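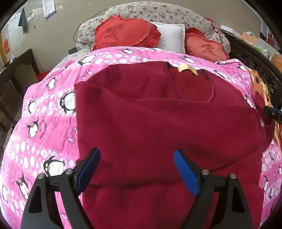 Can a household machine fold a knit garment today?
Under favorable conditions, and slowly; results in an ordinary bedroom remain uneven, and a person is still expected to be nearby.

This post continues the series on domestic automation that I have maintained on this site since July. Earlier entries dealt with floors and dishes, where the record is reasonably good. The present entry concerns clothing, which several readers asked me to address.

A knit garment presents particular difficulties. It has no fixed shape, it stretches when pulled from one corner, and its front and back are hard to tell apart once it has been dropped. On a deep maroon piece, the neck label is among the few features that stand out from the rest of the cloth. The surface underneath matters as well. A quilt printed with penguins offers a great many edges that have nothing to do with the garment, and a soft bed gives way when fingers press into it. Most published demonstrations use a plain, hard table.

For this entry I reviewed 39 folding attempts released by Kutard, a small firm that sells a two-armed laundry unit. By my own reading, 16 ended with a garment I would have placed in a drawer without correction. The remainder were left partly folded, or were folded neatly with a sleeve trapped on the outside. The firm lists the unit at $2,549, installation excluded. I do not consider that unreasonable for the hardware. I would hesitate to pay it for the results.

The Hayashi trial in Detden took a different approach and confined itself to towels. Its report is modest in tone and, in my opinion, more useful. A typical towel required roughly 2 minutes. 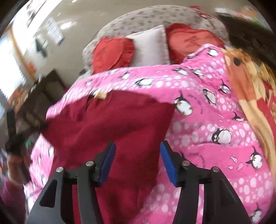

Why is picking up a garment harder than picking up a cup?
Cloth changes shape as soon as it is touched, so the machine must judge its position again after every movement.

Shop floors have fared somewhat better. Ganance, which packs work uniforms, uses automated folding on a single line where every item arrives flat, facing the same way, and of known size. Workers still lay the items out by hand. The folding step has been automated there, and the sorting that precedes it has not. Households should expect the same division of labor for some time.

Readers considering a purchase are advised to ask the seller for an uncut recording of a full basket, including the failed attempts. Sweaters and fitted sheets should be included in the basket. The next entry will deal with bed making, for which I have so far found very little published material.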